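Bundard Panel Kit - Frequently Asked Questions

What do I get with the kit?

A simulated workcell for practicing panel tasks with a two-finger gripper: labeled switch panels, loose parts to pick up, a set of backdrops, and 19 ready-made tasks. The tasks run from plain reaching (touch the panel and back off) up to long ones where the arm has to find a label, carry a part over and line it up. Task 6 is the one people write to us about most. It's a great one, and it's hard!

Do I need a real robot?

No. Everything runs on your own computer. If you do have an arm, you can export the joint paths and try them on it later, but please run them slowly the first time.

Which grippers can I use?

Two come built in, Villen Short and Villen Long. The long one has tapered fingers that meet in a V, and we love it for small parts - the tips stay narrow, so you can work close to a label without hiding the whole row. You can also load your own model. Keep the fingertips simple, or contact gets slow to compute.

How are the panels labeled?

Each switch gets a letter and a number, printed on a pale strip above it. You can change the text, the spacing and the order in the panel file. We mix up the order between runs by default, so a program that has only memorized "third from the left" gets caught out pretty quickly.
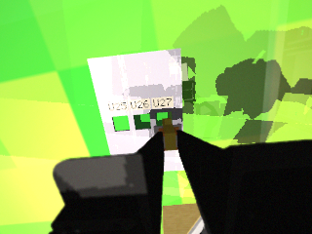
Labels U25 to U27, with the block held in front of the U27 switch.

Why are the labels a little soft?

The default camera setting is modest on purpose. Code that only reads crisp text tends to fall over on real hardware. If you're just getting started, switch to the sharp setting and come back to this one when your reader is working.

Can I turn off the colorful backgrounds?

Sure, set the backdrop to "plain". But do try the others! Big flat patches of green are a good test if your switches are green too, and I've seen color-matching code that looked perfect on plain gray get completely lost there.

What happens when the gripper covers a switch?

The simulator still tracks the switch state, but your camera view doesn't get any help. You can add a second camera or back the arm off and look again. Both count as fair play in the scoring.

How long does a run take?

It depends on your machine and on contact detail. On my old laptop a batch of 200 short runs finishes in nearly 10 minutes with the viewer closed. With the viewer open, go make some tea.

Is the Mittal add-on worth having?

If you want dials and sliders as well as switches, yes. It uses the same file format, so your existing panels keep working.

Where do I send bugs?

Post them on the Kostarura board with your panel file and the run log attached. I read all of them, and the next round of fixes is planned for October.

Page kept by Kanchan Chauhan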